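Service Robotics, Unit 7 handout
Can machines do the chores yet?

Posted March 26, 2018
By the course instructor

Last unit we covered arms that repeat one motion all day. Welding and palletizing are the usual cases, and both work because the part is always in the same spot. This unit is about work where the part is not in the same spot: putting tools away, folding towels, clearing a sink, restocking a bench.

The short answer to the title question is "some of them, slowly, with someone nearby." The longer answer depends on what you count as doing the chore. A demo video shows one good run. A shop or a household needs the same thing to work on the days when the light is different and somebody has left a mug in the way.

Keep three measures apart when you read the papers:

Success rate - how many tries end with the job done.
Cycle time - how long one try takes, including the pauses.
Help rate - how often a person has to step in.

Many write-ups give the first and leave out the other two. 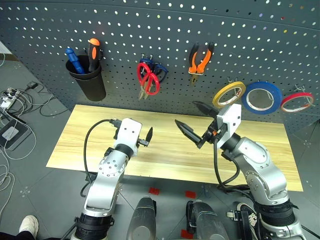
Tool storage is a good test task because every item asks for a different grip. A robot that can pick up a box from a flat table has solved one grasp. Hanging things up is harder, as the arm has to let go at the right moment and at the right angle. Take the scissors with the red handles, which go on metal hooks with the blades down. The gripper has to hold them by some part that leaves the handles free to catch. A roll of tape needs its hollow center lined up with a peg. A screwdriver dropped into a cup is more forgiving, and students usually get that one working first.

Our own numbers are from the Firby bench project. Over 1030 tries at returning a single tool to its place, 658 ended with the tool where it belonged and no help given. That is just under 64 percent. A person doing the same job would be annoyed to miss once in 100. Most of the failures came at release, with the tool already in the right area.

For the shop floor, read the Marchuk case in your packet. They dropped the general approach and changed the fixtures instead, with wider hooks and deeper cups. It is less exciting, but it went into daily use. The Sorkska case covers laundry and is still at the lab stage.

For next time: pick a chore you do every week, break it into grasps and releases, and mark the 3 steps you think would fail most often. One page is enough. Final projects are due in May.

Comments

flalomine_fan: Is the Flalomine gripper data going to be posted too? The packet only has the summary table.

benchrat: I'd count a dropped tool as two failures, one for the drop and one for whoever has to go pick it up.

tk_evening_section: Does the one page include the sketch or is that extra?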